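Oops of the month: the table that fooled Ranon

So, remember how I bragged in March that Ranon could wipe down any table we gave it? Well! We ran 130 practice wipes in the simulator, and 44 of them ended with the arm pushing way too hard and tripping the force limit. Every single one was on the shiny red table, too.

Eglė Grigaitė went through the logs and thinks the glare is to blame – the depth estimate goes haywire over the bright patches, so the arm figures the surface is lower than it is and keeps pressing. Not great if you picture that on a real dining table (or a real hand).
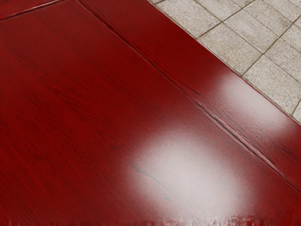

The simulated red tabletop, with reflections on the polish.

Until we fix it, please keep the force cap at 7 newtons and don't load the Liepiņa build on the real arm. Questions go to Eglė or me – Dalia Rebane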